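How to get an old mobile phone going again (and save what's on it)

Have a rummage in the back of a drawer and you may well find one: a chunky little phone with real buttons, a flat battery and a few years of your life inside it. I love these things! I've brought dozens of them back to working order at my kitchen table, and most needed nothing more than a fresh battery and some patience. You don't need to know any electronics, so if you can change the batteries in a torch you can manage nearly all of what follows.

What you'll need

A charger with the right plug for your model, a cotton bud or two, a soft dry toothbrush, rubbing alcohol, a small screwdriver set and a computer with a card reader. A cheap multimeter helps but you can get by without one.

Start with the battery

Take the back cover off and slide the battery out before you plug anything in. Lay it on a flat table and give it a gentle spin. A healthy battery drags and stops quickly, while a swollen one turns like a top. If it's swollen, cracked or sticky, don't charge it and don't put it back in the phone. Pop it somewhere cool, away from anything that burns, and take it to a battery recycling point.

If it looks all right, put it back and charge the phone on a hard surface while you're in the room. Very flat batteries can show nothing on the screen for the first half hour, so don't give up early. I once wrote off a lovely Kelumine flip phone after ten minutes and gave it to my friend Amna Kakakhel for parts. She left it plugged in while she had her tea and it started up with its silly little tune (she still has it, and she won't give it back).
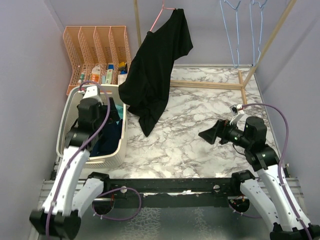 Black T-shirt on a pink hanger

Clean the contacts

Still dead? Look at the metal contacts, both on the battery and inside the phone. Dull or greenish metal is dirty metal. Dampen a cotton bud with rubbing alcohol, wipe each contact, turn the bud round and wipe again with the dry end. Use the toothbrush for the charging socket, with the battery out, and brush outwards so the fluff leaves the phone. You'll be amazed how much pocket lint can hide in there.

Leave everything open for a quarter of an hour before you try again.

Finding a new battery

The model number is printed on the old battery's label, so search for that and not for the name of the phone. Makers loved to use one battery in lots of handsets, and a search by number turns up far more. Check three things: the voltage, the size and the position of the contacts. The capacity can be a little higher or lower without doing any harm.

I get most of mine from the Rastogi stall at the Trerstead swap meet, where Sushil Gautam keeps them sorted by number in old biscuit tins. Ask him to test one before you pay. He's very happy to, and you'll get a story about pagers thrown in.

Getting your messages and photos off

Now for the best bit! Once the phone is on, resist the urge to play the snake game and copy your things first.

1. Photos. If there's a memory card, switch off, take it out and put it in a card reader. Drag everything to a folder on your computer before opening any of it.
2. Contacts. Look in the phone book menu for "Copy to SIM". Many SIM cards hold 200 names or so, and long names may be chopped short.
3. Texts. Some phones can send them over a cable or by Bluetooth. If yours can't, photograph the screen one message at a time. It's slow, but it works. Renu Upadhyay did hers this way and ended up with 1353 pictures, all in order.
4. Voice notes and ringtones. Try Bluetooth, one file at a time.

If it asks for a code

Don't keep guessing. A SIM lock usually gives you three tries. With the SIM out, many older handsets will still open their menus, and that may be all you need to reach the photos. The phone's own security code is a separate thing, and the default is often printed in the manual.
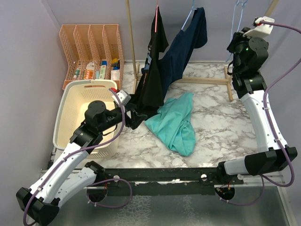

Muvholm, March

A quick update, as several of you have written in about phones that switch on and then die within 24 seconds or so. That's nearly always a tired battery. It has enough in it to light the screen, and then the phone goes looking for a signal and the voltage drops. Try starting up with the SIM out. If the phone lasts longer, order a new battery and you should be fine.

Yogesh Sisodia asked whether he'll be able to make calls once his is working. It depends on where you live, as many older networks have been switched off or soon will be. Check with your provider before you buy a SIM for it. The alarm, the games, the camera and the calculator will carry on regardless – and those alarms are properly loud.

Zdeňka Polák sent in a good tip for sticky keypads. Take the front cover off, lift out the rubber mat and wash it in warm water with a drop of washing-up liquid, then leave it overnight on a towel. Mine came up beautifully, and the 4 key clicks again for the first time in years.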